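Clullham Baseball Forum > Youth league > Too many pitchers in one game?

viorica_a
On Sunday our coach used 5 pitchers against Lam. The last one came in with two runners on and walked in the winning run. I think it is unfair to put a child in such a situation without a proper warm-up.
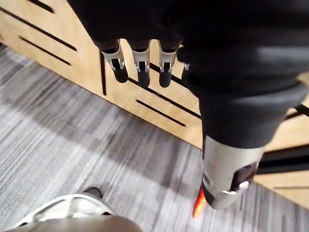
Black hand, fingers down

I do not say the coach is bad. I only ask if other teams do it also.

lam_bullpen
We do it every week. With games so close together you must protect the arms – one tired pitcher is worse than a cold one.
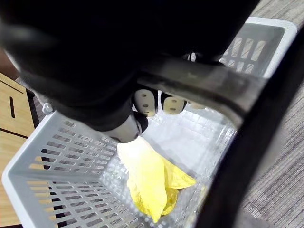

And the walk did not lose the game. There were two errors at shortstop before it.

viorica_a
Then please explain why the starter was removed after one easy inning. He was not tired. 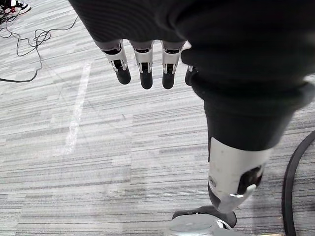
lam_bullpen
I cannot speak for your coach, but those errors matter more to me. Both balls went under the glove. Your shortstop holds it with the fingers to the side, and for a ground ball they should point straight down to the floor, as the middle one does in the picture. It is a matter of practice.

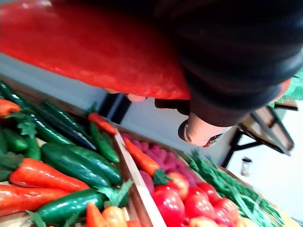
Vesela Kadrić
I disagree with both of you. The starter asked to come out, I was sitting behind the bench and heard it. Ask the coach before the next game.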